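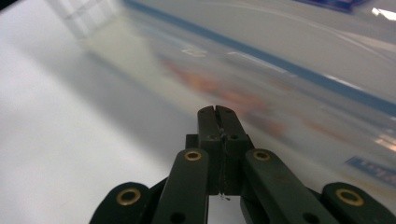 Closed fingertips with a pale strand along the seam, loose end below the jaws.

Workshop tips: gripper drops or drags light items

Fault: on the Pelel gripper, thin plastic packaging slipped on 12 of 100 closes, and some items stayed hooked after release. The jaws looked fully shut each time. We traced the fault to fiber caught between the fingertips.

Power off and unplug before touching the jaws. The linkage arms can pinch a finger even at low force - keep hands clear of the pivots.

Open the jaws by hand and draw the strand out with tweezers, pulling down along the seam. Do not use a blade. If it will not move, back out the fingertip screws and lift the tips off.

Wipe both faces with a dry lint-free cloth. Refit, then run 30 empty closes at low speed. Stop if the tips meet unevenly.

Check the seam every 14 days, more often when handling bags. The Montecinos bench sheet has a line for it. Last revised October 22, 2026.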